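Hi Loan,

You asked for the long version this time, so get a cup of coffee. This covers the Uvilbridge footwear and foot health program from the end of summer through December, and I'll go in the order things happened because that's how my notes are.

## Money first

We've spent most of the second payment. The big item was the room at Halim Hall, which went up in price right after we signed up for the fall (I did argue, and got the old rate for one more month). Printing came in under budget. Our leaflet on checking your feet at home ran to 500 copies and we have 412 left to hand out, which looks bad on paper, but the boxes only reached us after the first clinic was over. I'd like to move what we saved on printing over to bus fares. Could you let me know if that needs a form?

## Clinics

We held 2 evening clinics. The first was packed and a bit chaotic! People came straight from work, a lot of them on their feet all day at the Mideron warehouse, and the line went out past the coat rack. The nurse ran late and I ended up making tea for everyone and talking about bunions for an hour, which I enjoyed more than I expected to. For the second one we took names at the door and gave people a time to come back, and it went so much better. I'm keeping that.

What came up most was numb toes and heel pain. Several people with diabetes told us they had never been shown how to check the soles of their feet with a mirror. We did that with them right there, and two of them have gone on to see the specialist at the Markberg clinic.

## Shoe talks

These were the surprise of the fall. I'd planned a short talk on fit and it turned into a long back-and-forth about what people wear indoors. Lots of strong feelings about slides! Our advice is pretty plain: fine for the pool or a quick trip to the mailbox, less great for a whole day of cooking and stairs, and please shake them out before you put them on if you can't feel your toes well.

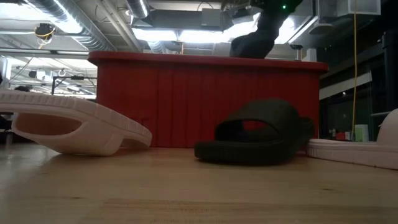 *White and black slides on a wooden tabletop.*

I want to do the talk again with a handout in bigger type, plus something on socks, which I skipped completely and got told off for.

## Still to do

- Sort out a second nurse for the spring, since one isn't enough
- Get the leaflet into the pharmacy and the Mideron break room
- Send you the receipts for the room (I have them, they're in my other bag)
- Ask Halim Hall about the heating

I'll call you once I've heard back about the nurse.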